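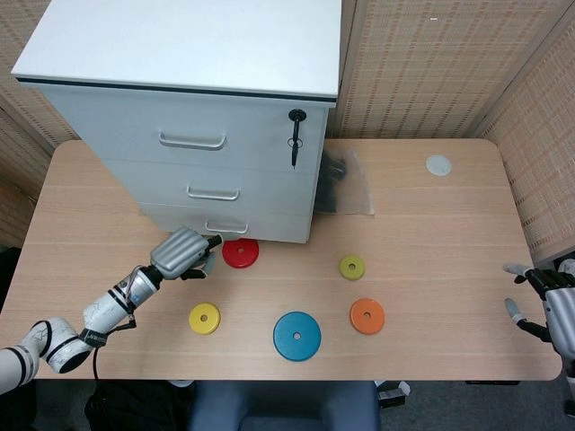 Monday, March 16, 2020

Back on the little white drawer cabinet, key still in the lock (leave it there please, it's the only one!). The stacking rings from the Rundcombe box are out on the table too, and I want them to live in a drawer from now on. The bottom one is my pick, easy to reach and the bar handle is nice to grab.

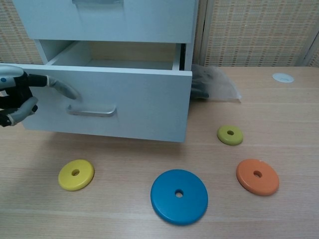
Measured the drawers after lunch and got 34 cm across, so the big blue ring should go in flat with room to spare. Labels next, I think, maybe the Teuber ones if we have any left. Still need to ask Stevthorpe for a second key – order took 8 days last time, ugh.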